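Stonditz Food Access Fund
Interim Progress Report: Forkcombe School Break Parcel Program
Reporting period ending March 25, 2018

Summary

The program supplies food parcels to households with school-age children during weeks when school meals are not served. In this period 695 parcels were packed and released from the Forkcombe depot. Delivery met the schedule in all districts except Horker, where two routes ran a day behind. Spending is within the approved budget. One change to the work plan is requested under Changes Requested.

Enrollment

Households enrolled at the close of the period number 257. Enrollment is handled by the schools, which send referral forms to the depot in a weekly batch. Forms received after the batch closes are held for the next one. This caused delays at the start of the period, and the schools have since been given a fixed closing time. The share of forms returned for missing information has fallen, mainly because the allergy section was moved to the first page. The question on home cooking facilities is still left blank more often than any other and will be reworded.

Withdrawals were low. Most followed a move out of the district. The depot does not contact households after withdrawal, so no further detail is available.

Parcel Contents

Each parcel has two parts. The main part holds shelf-stable meal items: rice or pasta, canned vegetables, canned fish or beans, oats, and cooking oil in a small bottle. The second part is a snack allowance packed for each child, made up of single-serve items. The split was adopted after the first round, when several schools asked that snack items be kept apart so they could be handed out during supervised activities.

Single-serve items cost more by weight than bulk packs. They were kept for this period because they need no repacking and each wrapper carries its own ingredient list. Substitutions were needed on the snack line in most weeks. The substitution sheet now requires the packer to record the replacement item and initial the entry. 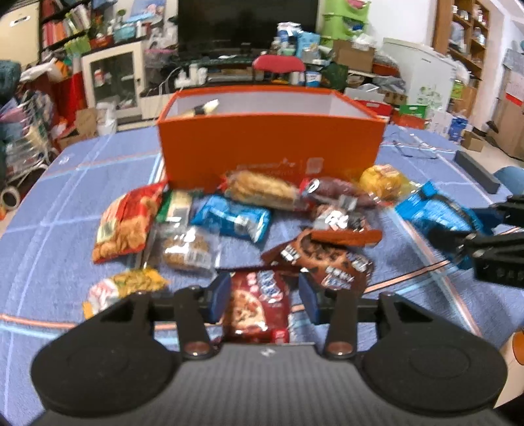

Storage and Stock Control

The depot moved from a paper stock book to a shared spreadsheet early in the period. Receipts are entered on the day of delivery and issues at the end of each packing shift. Monthly counts have been within tolerance except for one variance on canned goods, traced to a pallet entered twice. The entry was corrected and the count repeated.

Stock is rotated by best-by date. Items with less than six weeks remaining are moved to the front shelf and used first. Items with less than two weeks remaining are offered to the Navarro Street kitchen, which can use them the same day. Losses from expired stock were negligible.

The dry store has no temperature control. Readings taken last August were above the recommended range for chocolate-coated products on several afternoons, and such products will not be ordered for the summer round. A quote for a wall-mounted fan and vent has been obtained and is being reviewed against the equipment line.

Delivery

Drop-off points are the schools themselves, with two exceptions where the school building is closed during breaks. Those parcels go to the nearest library branch. The Horker delays came from a road closure that added a long detour to both routes. The routes have been redrawn — Horker is now served first on the morning run — and no delay has been recorded since the change.

Uncollected parcels are held for three working days and then returned to stock. A reminder text message, introduced midway through the period, appears to have reduced returns, although the data cover too few weeks to be certain.

Budget

Food purchases remain the largest cost and are slightly under plan. Fuel is over plan by $41, all of it from the Horker detour. Packaging is under plan by a wider margin, as cartons were bought in one order at a lower unit price. The unspent balance on the packaging line is $3,352. No funds have been moved between lines.

Changes Requested

Approval is requested to apply part of the packaging balance to the fan and vent described under Storage and Stock Control. The total award would not change. A revised budget table will be sent with the installer's final quote.

Next Period

Planned work is as follows:
Complete supplier selection for the summer round.
Issue the revised referral form to all participating schools.
Run a second month of text reminders and compare return rates.
Carry out a full stock count before the first summer packing shift.

Receipts and stock count sheets are kept at the Forkcombe depot and can be provided on request.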